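Skimerel list: home and workshop builds
Subject: Re: Fingers close unevenly on hand-held gripper
From: Rami Fakhoury
Date: 10/5/26

Hello all,

On the list it was written:

> Which pads do you use now? My printed ones slip on
> anything thin. Also, did you solve the play in the
> linkage, or do you live with it?

Thank you for the questions. I use plain black block pads, with two small holes in the top of each. The first version, from September, was too narrow, and thin sheets folded around it.

The play is better but not gone. I reamed the pivot holes by hand and this was my mistake, one became oval. I printed that arm again and pressed the bushing in slowly, in the vise. After 300 closings I can still feel a little movement at the left side.

For soft things I practice with colored tissue paper on the wooden table. It is cheap and it shows at once if I squeeze too much. 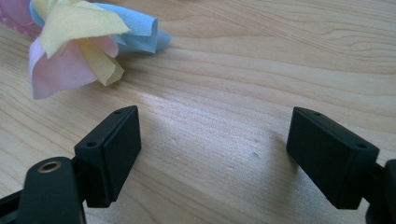
My next step is a softer return spring. The one I have now is too strong for my thumb after some 2 hours of work. If somebody has a spare from the Fludetti kit, I will gladly pay the postage.

With regards,
Rami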